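Table Preparation Assistant, part-time (15 hours per week)

Deltik is looking for one person to prepare and keep in order the work tables in our sorting room at the Beaulieu building. The position starts in May and goes until the end of November. It may be extended, but we can not promise this now.

The work is practical and quite calm. You set out the tables before each session, you put the plates, blocks and cubes at their places according to a written plan, and after the session you bring everything back to the storage bins. You also renew the paper and the tape on the tables when they are worn. A new cover takes patience – the paper must lie flat and the tape lines must be straight, otherwise the places in the plan do not match any more.

Your tasks:

- cover the tables with brown paper and lay the blue tape grid
- put plates and small objects in the right cells, following the plan for the day
- place blocks on the conveyor belt when the plan asks for it
- clean the plates and the belt with a damp cloth at the end of the day
- keep the white side table in order and write down what is missing or broken
- order paper, tape and bins from our supplier Gudby

What we ask from you:

You work exactly and you do not mind to do the same thing many times. You can tell colors apart without difficulty, because the plans are written by color. You can stand for a longer time and reach over a wide table. Spoken and written English at an everyday level is enough. Experience in a warehouse, a school workshop or a kitchen is welcome, but we will show you everything during the first 14 days. 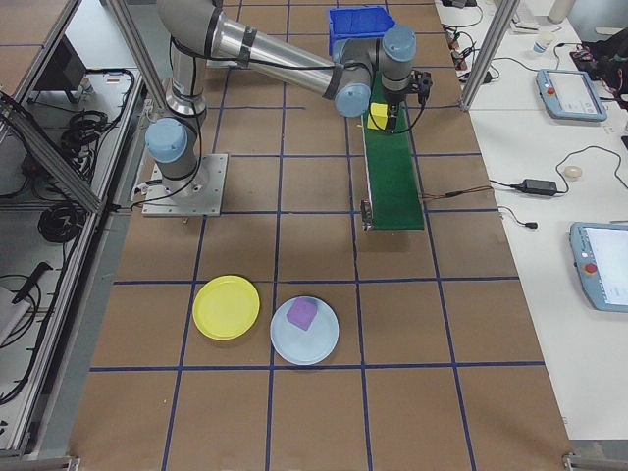

Sorting room, Beaulieu: the yellow and the light-blue plate on the grid, with a purple cube on the second one.

What we offer: a fixed contract, mornings only, a locker, and free coffee and lunch soup in the Werner canteen across the yard. The bus stops in front of the gate. Work shoes are paid by us.

Please send a short letter and your résumé to the Deltik office, room 48, with the reference number 3265. It is also possible to bring them by hand. We invite suitable persons for a short conversation and a trial hour at the table – this hour is paid.

Recent openings
Warehouse helper, early shift, Gudby
Canteen assistant, Werner
Evening cleaner, Beaulieu building

Deltik | Contact | Privacy | Back to top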